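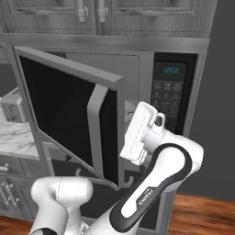
Re: [home-robots] Are we there yet on chores? (microwave, dishes, laundry)

From: Lena Sikora
To: home-robots list
Time: 11:42 pm

Wiesława Czarnecka wrote:
> I've been lurking since July and I would like a straight answer from
> somebody who runs these things. My mother is 84 and lives alone. My
> brother keeps sending me videos of robots folding towels and says we
> should wait two years and buy one instead of paying for a helper. She
> can cook fine, her trouble is her hands. Microwave door, jars, the
> oven rack, getting a plate out without tipping it.
>
> So, can any machine do that today in an ordinary kitchen? Not a lab.
> And when people here post "94% success on kitchen tasks" what does
> that mean for someone standing there waiting for her soup?
>
> Also what is the difference between a sim result and a real one, in
> plain words please. Half of you skip that part.
>
> Wiesława

Hi Wiesława, quick answer between two other things, sorry for the mess.

Short version: no. Don't wait for it. Pay the helper.

Longer version. Sim means a kitchen drawn by a computer. Arm is a model of an arm, the door is a model of a door. Door has a hinge with a number for how stiff it is, and that number is whatever we typed in. Real microwave doors have a latch that grabs, then lets go all at once. Some you pull, some have the push button. Ours at work (old Virkberg, came with the building) you have to lift a little and pull, and if you don't lift it the whole oven slides forward on the shelf. No sim I've used does that unless someone sits down and puts it in by hand.

What we do at Plilside: open door, close door, press a button, put mug in, take mug out. That's the whole microwave set. Last batch was 500 tries in sim, all on the close-the-door task, and 371 of them counted as good. "Good" = door within a few degrees of shut when time runs out. It doesn't ask if the latch clicked. Your mother would care if the latch clicked, because the thing won't start otherwise.

And that's closing, which is the easy one. You can shove a door shut with the side of the hand, the back of it, whatever. Opening you have to get fingers behind the handle and then move along the arc without fighting the hinge. The arm also has to get itself out of the way of the door it's opening. Sounds dumb but half the bad runs are that, elbow in the wrong spot and nowhere to go.

Then the plate. Hot soup in a bowl, no. I would not put anyone near that. We've never run it with real liquid at all, we use dry rice, and we sweep up a lot of rice.

About the 94% type numbers. Ask three things whenever you see one.
Same kitchen as training, or a new one?
Who put the objects back between tries? (a person, nearly always)
What did the failures look like? Stopping politely in front of the door is one kind. Pulling the handle off is another. Both get scored zero.

The towel videos, I beleive they're real mostly. But they're usually sped up and you don't see the takes before. Żak's group posts theirs at normal speed with the misses left in, worth showing your brother. It takes 5 minutes for one towel. He can time himself.

To be fair to the field, it's moved. Two years ago our stuff couldn't find a handle if you changed the cabinet color. Now it mostly can. And there are places on shop floors where it's fine, the Stindasside people have arms loading parts trays all shift, but thats the same tray in the same spot with a fence around it. A kitchen is the opposite, chair's moved, there's a dish towel over the handle, somebody's standing there.

For hands trouble I'd look at boring things first. Loop of webbing tied on the microwave handle so she can pull with her wrist or forearm. Jar opener that mounts under the cabinet. A countertop microwave at elbow height if hers is up over the stove, reaching up for a hot bowl is bad for anybody. An occupational therapist will know 20 more of these than me.

Happy to send you the failure clips off list if you want ammunition for your brother. There's one where it closes the door on its own fingers, opens it, and does it agian.

Have to go, rerunning the door set overnight with 2 hinge settings and the first one already crashed.

Lena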